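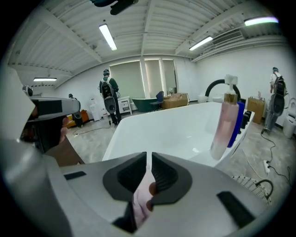 What age does a student have to be to use the Urnine pair?

Fourteen, if you are borrowing it through a school club, and any age the teacher can live with if the teacher is in the room. The fingers don't close hard enough to hurt anyone. They will pinch a sleeve.

Urnine Hand-Held Gripper Pair, Club Edition
Sold and lent by Nurton

The Urnine pair is a left gripper and a right gripper that a student holds and works by hand. The student picks things up, puts things down, folds, wipes and carries. The recordings go to whatever policy your club is training, and the policy goes to whatever arm your club can afford. If your club can't afford an arm, you can still enter the demonstration round at Juvotitz, where a good many of the best teams have never owned a robot and are slightly smug about it.

This year's Juvotitz task is bathroom tidying. Bottles on a rim, cloths over an edge, towels, a basket on the floor. It sounds like the easy year. It is the year everyone learns how slippery a shampoo bottle is, and how much a glossy white tub looks like every other part of a glossy white tub.

What you get
- One left gripper and one right gripper, light gray, with marker squares on the mounts
- Wrist straps, which students leave off on the first day and never again
- Spare finger pads, black
- A printed sheet of marker patterns for the next time somebody peels one off to see what's under it
- The Čierny backpack recorder (club bundle only)

Spare pads are rated for 2,000 grasps. A careful club gets a season out of them. A club that practices on pumice stones does not.

Weight and wear
The grippers are comfortable for a while. After that they are an exercise program. We suggest recording in short stretches and swapping hands, by which we mean swapping students. Two people can share one pair easily; three is better, with one recording, one putting the bottles back where they started and one watching the cables. The third job has the lowest status and saves the most data.

Loose clothing is fine under the straps. Long cuffs should be pushed back far enough that the pads can't find them. 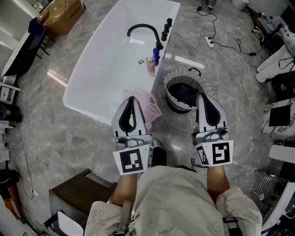

Fouad Saber wrote to us in June that his club had recorded 421 runs of the cloth task before noticing that every one of them began with the cloth in the same spot. The model learned to fold beautifully in that spot and to fold air everywhere else. He would like the manual to mention this in larger type. It now does, on page 2, and he has written again to say the type could be larger still.

So: move things. Start the cloth on the near edge, the far edge, bunched up, half on the floor. Put the bottles in a different order. Have a different student do it, preferably a left-handed one. Boring data makes a boring robot.

Before you record
Wipe the markers. Charge the recorder the night before, all the way. Tape the power strip where feet aren't. Empty any tub, sink or basin you mean to work over, and keep it empty; the grippers are not waterproof, and the warranty is quite firm about bubbles. Run one throwaway take and watch it to the end before doing any more. Clubs skip this step every year, and we get the email at nine in the evening.

Lending
School clubs can borrow a pair for one season against a teacher's signature. Loan pairs come with scuffs and sometimes with names written on the handle. Please don't add yours. Repairs are free for anything that broke during a take and negotiable for anything that broke during lunch.

Late returns go to Fitriani Pasaribu, who is very polite about them for the first two messages.

Fits: Čierny recorder, both sizes
Does not fit: the old clip-on recorder, however hard you push
Spare pads: sold in sets of two

Search products Enter a keyword Go

14 shares | 3 comments

Contact | Lending terms | Returns | © Nurton | Back to top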